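졸업 프로젝트 스레드, 밀린 것까지 한꺼번에 올립니다. 02/11/2022 기준이고 다음 주면 또 다 틀린 말이 돼 있을 겁니다. (1/14)

**2/** 처음 보시는 분들께. 저희 팀은 학부 4학년 넷이고, 양팔 로봇한테 식탁 정리를 시키는 과제를 하고 있습니다. 팀 이름은 Terkitz. 무슨 뜻이냐고 자꾸 물어보시는데 등록 마감 4분 전에 키보드에서 나온 단어입니다. 발표 때는 뭐라도 약자라고 우길 예정.

**3/** 과제 제안서 첫 줄: "일상 환경에서의 강건한 양팔 조작." 지금 제안서를 다시 읽으면 남이 쓴 것 같습니다. 자신감이 넘치는 남.

**4/** 심사 기준은 단순합니다. 그릇과 컵을 정해진 자리로 옮긴다. 넘어뜨리면 감점, 떨어뜨리면 큰 감점, 사람이 비상정지를 누르면 그 회차는 0점. 저희는 4월 예비 심사에서 세 항목을 전부 시연했습니다. 심사위원 한 분이 "골고루 보여 주시네요"라고 하셨습니다.

**5/** 그 뒤로 방식을 바꿨습니다. 원래는 경로를 손으로 하나하나 짰는데, 이제는 사람이 원격으로 팔을 움직여서 시연 데이터를 모으고 그걸로 학습시킵니다. 한 회차가 그릇 하나, 컵 하나. 목표는 3,000회차. 정한 사람은 Eduardo Dagdag이고, 근거는 "숫자가 깔끔해서"였습니다.

**6/** 현재 2,821회차. 얼마 안 남았다고들 하시는데, 그중 300회차는 버려야 합니다. 그리퍼 여닫힘 값이 반대로 기록됐거든요. 로봇 입장에서는 컵 앞까지 공손하게 가서 주먹을 쥐고 돌아오는 영상 모음집입니다.

**7/** 부호 하나 뒤집으면 살릴 수 있지 않냐는 댓글이 많았는데, 저도 그렇게 생각했습니다. 그런데 중간에 누가 이미 한 번 뒤집어 놨어요. 어느 회차부터인지는 기록이 없습니다. 커밋 메시지는 "수정". 범인은 접니다. 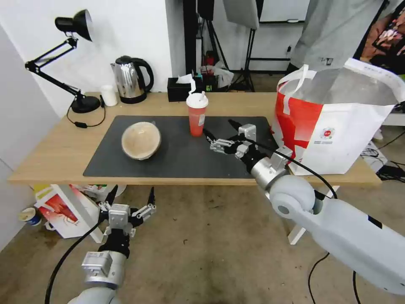
**8/** 요즘 제일 어려운 건 컵입니다. 그릇은 가장자리를 집으면 대충 따라와 주는데, 뚜껑에 빨대까지 꽂힌 컵은 조금만 기울게 접근해도 손가락이 빨대부터 건드립니다. 게다가 반투명이라 깊이 카메라가 가끔 컵을 없는 물건 취급합니다. 로봇이 허공을 보는 눈빛으로 컵을 봅니다. 눈은 없지만.

**9/** Sorcha Kinnear의 해법은 "빨대를 빼자"였고, Carleen Whitelaw의 해법은 "그럼 그건 일상 환경이 아니지"였습니다. 회의 두 번. 결론은 빨대 유지. 제안서 첫 줄을 쓴 사람이 Carleen입니다.

**10/** 조작 당번은 한 시간씩 돌아갑니다. 처음 20분은 재밌고, 그다음 20분은 기계적이고, 마지막 20분은 제가 로봇보다 못합니다. 품질 검수를 해 보면 시간대별로 티가 납니다. 지도교수인 Alistair Niven 선생님은 그래프를 보시더니 점심을 언제 먹느냐고 물으셨습니다.

**11/** 작업자별 버릇도 데이터에 그대로 남습니다. Eduardo는 컵 위에서 꼭 한 번 멈췄다가 내려가고, Sorcha는 그릇을 놓고 나서 살짝 밀어 줄을 맞춥니다. 중간 점검용으로 학습시킨 모델은 컵 위에서 멈추고, 그릇을 밀고, 이유 없이 오른팔을 한 번 텁니다. 오른팔은 제 유산입니다.

**12/** 성능이 궁금하실 텐데, 그릇은 이제 꽤 믿을 만합니다. 컵은 물건을 늘 놓던 자리에 놓으면 잘하고, 손바닥 하나만큼 옮기면 예전 자리로 갑니다. 습관이라는 게 이렇게 무섭습니다. 그래서 남은 회차는 시작 위치를 매번 바꿔서 찍습니다. 위치를 뽑는 스크립트는 제가 짰고, 첫날에 그릇을 책상 밖에 놓으라고 했습니다. 고쳤습니다. 이번에는 커밋 메시지도 길게 썼습니다.

**13/** 질문 몇 개 몰아서 답합니다.

- 왼팔은 뭐 하나요? 컵 회차에서는 대기합니다. 그릇 회차에서 일합니다. 팀에서 제일 워라밸이 좋습니다.
- 코드 공개하나요? 최종 심사 끝나면요. 주석에서 욕을 지우는 작업이 먼저입니다.
- 후배인데 들어갈 수 있나요? 조작 당번부터 시작합니다. 점심은 드립니다. 위의 그래프 때문에 시간은 정해져 있습니다.
- 300회차 진짜 버리나요? 지우지는 않고 폴더 이름만 "버림_진짜_아마"로 바꿔 놨습니다.

**14/** 다시 당번 시간이라 갑니다. 3,000 찍으면 이 밑에 이어서 올릴게요. 그 전에 오른팔 떠는 버릇 고치는 법 아시는 분은 답글 부탁드립니다. 로봇 말고 제 쪽이요.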